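よくある質問 プロールデール食器片づけロボット・クラブ(Plolldale)

最終更新:4月
入部希望者と、見学に来る保護者の方から多い質問をまとめました。答えがないものは問い合わせフォームから送ってください。

活動について

何をするクラブですか。
ロボットアームで食器を扱う課題に取り組んでいます。皿、カップ、鉢などをつかみ、決めた場所へ移します。年に一度、Fiterという学生競技会に出ます。部内では、操作班、学習班、機体班の三つに分かれています。

いつ活動していますか。
放課後、16時から18時30分までです。競技会の前の月は19時まで延長します。試験期間は休みです。毎回来る必要はありませんが、操作班に入る人は週に二回以上出てください。

部員は何人いますか。
この春の時点で18人です。半分ほどは入部するまでロボットに触ったことがありませんでした。

プログラミングができないと入れませんか。
入れます。最初の6週間は全員が操作班に入り、アームを手で動かしてデータをとるところから始めます。コードを書くのはそのあとで、希望者だけです。

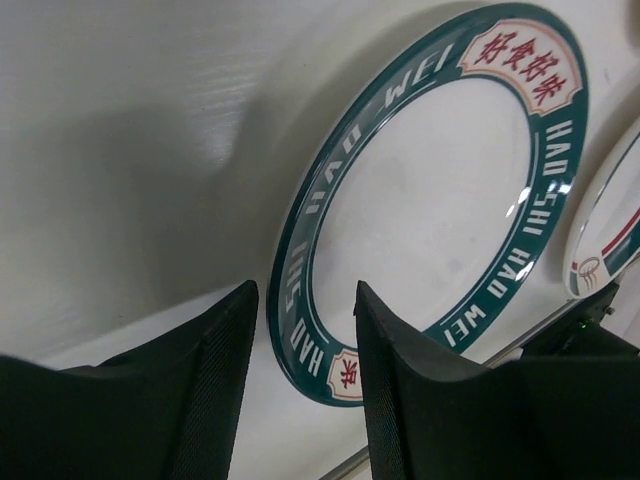
操作班の一日は、アームの原点合わせ、カメラの確認、食器の配置、収録という順番です。収録が終わったら、その日のうちに失敗した回に印をつけます。印のつけ方は部内のメモ「収録の手引き」に書いてあります。

収録について

一回の収録とは何を指しますか。
指が動き始めてから、食器を置いて指が離れるまでを一回と数えます。途中で落とした場合も一回です。消さずに「失敗」として残してください。

これまでに何回分ありますか。
全部で1029回分です。このうち学習に使っているのは618回分です。残りには、カメラの向きがずれていた回、途中で通信が切れた回、配置の記録がない回が含まれます。

カメラはどこについていますか。
手首についています。指と食器が近くで映るので、つかむ直前の位置合わせがしやすくなります。ただし横から見た高さはわかりにくいです。慣れないうちは、画面を見る人と机を直接見る人の二人で組んでください。

皿はどう置いておけばいいですか。
毎回向きを変えてください。同じ向きばかりで収録すると、少し回しただけで失敗するモデルになります。去年のモデルがそうでした。縁に柄や文字のある皿は、画面で向きが読みとりやすいので、配置の記録をつける練習に向いています。

机の端に近い食器も対象ですか。
対象です。Fiterの規則では、開始位置に机の端からの距離の制限がありません。端の近くでは指の外側が先に机の縁に当たることがあるので、いつもより高い位置から近づけ、下ろす速さを半分にします。

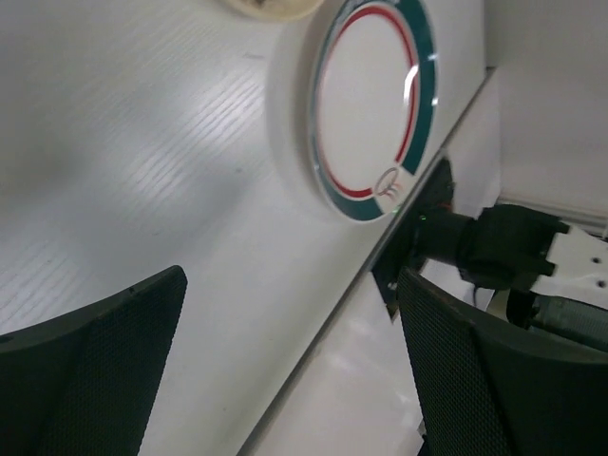 手首カメラの視点。机の端の近く、緑と赤の輪が入った白い丸いもの

透明なものはつかめますか。
人が操作する分にはつかめます。自動ではまだ安定していません。背景によって輪郭が見えたり見えなかったりするため、学習班の今年の課題になっています。担当は3年のカスン・ブイヤンです。透明カップの収録をする人は、始める前に照明の設定を彼に確認してください。

カップのどこをつかむのが正しいですか。
正解は一つではありません。立っているカップなら胴、横になっているカップなら縁をつかむ人が多いです。薄いプラスチックは胴を強くはさむとへこむので、力の設定は「弱」から始めます。

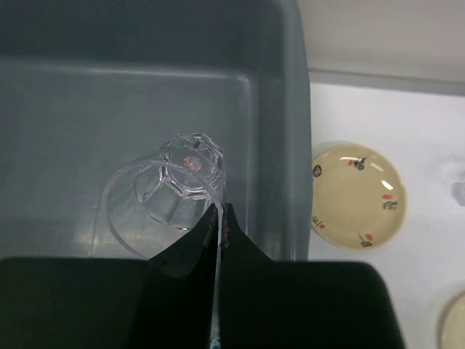
横になった透明カップの縁をはさむ二本の指。灰色の容器の中

本物の食器を使うのですか。割れませんか。
使います。割れたこともあります。割れたら収録を止め、アームの電源を落としてから、顧問のディラニ・ポール先生を呼んでください。破片を素手で拾わないこと。弁償の必要はありません。

家の食器を持ってきてもいいですか。
歓迎します。返却できないことがあるので、なくなっても困らないものにしてください。金属製と、直径が指の開く幅を大きく超える鉢は置き場所がないため受け取れません。

機体とソフトウェアについて

自分でアームを改造できますか。
機体班の許可があればできます。指先の部品は消耗品で、交換用を工具棚の二段目に置いています。手首より先を外すときは、必ず機体班の誰かと一緒に作業してください。外した日と部品名をノートに書きます。

Buzatuとは何ですか。
卒業生のシャフィク・ウィジャナセカラさんの代から使っている、部内の収録ソフトの名前です。古い版では保存ボタンを押してから書き込みが終わるまで数秒かかります。その間に次の収録を始めるとファイルが壊れます。新しい版では直っていますが、2号機のパソコンはまだ古い版のままです。

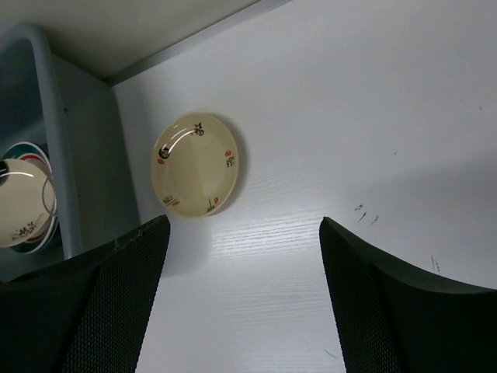
収録の開始と停止はどちらの版でも足元のペダルで行います。ペダルを踏んでも反応しないときは、ケーブルが抜けていないか見て、それでもだめならソフトを再起動してください。

自宅で学習を回すことはできますか。
データの持ち出しは禁止です。部室のパソコンに外からつなぐ方法があるので、学習班のデバシシュ・シディキに申請してください。申請から使えるようになるまで二、三日かかります。

競技会と費用について

Fiterには全員出られますか。
登録できるのは一チーム4人までです。昨年は二チームで出ました。出場者は、部内の記録会の結果と本人の希望で決めます。登録から外れた人も準備と当日の応援には参加できます。

部費はいくらですか。
部費はありません。部品代は学校の予算と、地元の工具店Steksideからの支援でまかなっています。競技会の交通費は自己負担です。

見学はできますか。
できます。16時30分以降に来てください。アームが動いている間は床の黄色い線より内側に入らないでください。髪の長い人は結び、首からさげるものは外してもらいます。

見学の申し込み先はどこですか。
部長のベニート・クエスタまで。校内の人は部室前の用紙に名前を書けば申し込みになります。校外の方は問い合わせフォームに、希望の時間帯と人数を書いて送ってください。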